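Flurnell Community Ski Fund
Progress Report on the Clusdale Youth Ski Equipment Library
Reporting period: October through April
Submitted by Ngan-ling Yu, Program Manager

Summary

The Clusdale Youth Ski Equipment Library completed its first full winter of lending under the current award. The library supplied skis, boots, poles and helmets to children enrolled in the valley's school ski program. Over the season it recorded 1152 loans against the 1000 projected in the application. Most were day loans. Season-long loans were fewer than planned, for reasons set out under Lending below.

Equipment

The opening inventory was purchased in October from the supplier approved in the award letter. Junior skis in the shorter lengths were in steady demand from the first week of snow, and the longest junior lengths were seldom requested. Boots were the limiting item. On several weekends a child could be given skis but no boot in the correct size, and the request was carried over to the following session.

In January the Fund approved a transfer of $1000 from the travel line to the equipment line. The full amount was spent on used junior boots in the middle sizes. All were inspected for sole wear before being added to stock, and two pairs were rejected and returned to the seller for credit.

Binding Inspection and Adjustment

The award requires that every binding be tested before the season and again at midseason. Both rounds were completed. Testing was carried out by Chia-hao Lu, who holds current certification for the binding models in our inventory. At midseason, 39 pairs of skis were withdrawn for adjustment, and all but four were back in circulation by the end of the following week. The remaining four had worn heel pieces and have been retired.

Release settings are recorded on a card kept with each loan. The card asks for height, weight, age, boot sole length and skier type. Staff found that families often left the skier type blank, and the form now carries a short explanation of each category next to the box.
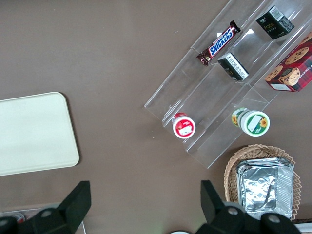
Clusdale Snow Sports Department, Equipment and Outreach

Lending

Season-long loans opened in November. Demand from families was lower than the application assumed, in part because the deposit was set at the same level for all age groups. The deposit for children under 9 was reduced in January, and requests in that group rose afterward. We propose to keep the lower deposit next winter.

Late returns were a recurring difficulty in February, when school vacation weeks overlapped with the regional races. Liam Tindall introduced a reminder call two days ahead of each due date. Three sets of poles and one helmet remain outstanding at the time of writing - the families have been contacted and replacement charges have been waived until the end of the month.

Staff Training

Pak-hei Lau and Ka-ming Lui completed the boot fitting course in December. A second course, in edge and base repair, was postponed when the instructor became unavailable. It has been rebooked for the fall at no additional cost to the award.

Budget

Spending is within the approved total. The repair line is underspent by the cost of the postponed course materials. The storage line is slightly over, owing to the purchase of a second boot dryer from Kemunia after the first proved too small for a full session's returns. We request permission to cover the difference from the repair line.

Plans for the Next Period

Summer work will consist of base cleaning, storage waxing and a full count of stock. Helmets that have reached the manufacturer's stated service life will be removed and replaced. A revised size forecast, based on this winter's loan cards, will be sent to the Fund before any order for new boots is placed.

Questions concerning this report may be directed to Ngan-ling Yu at the department office.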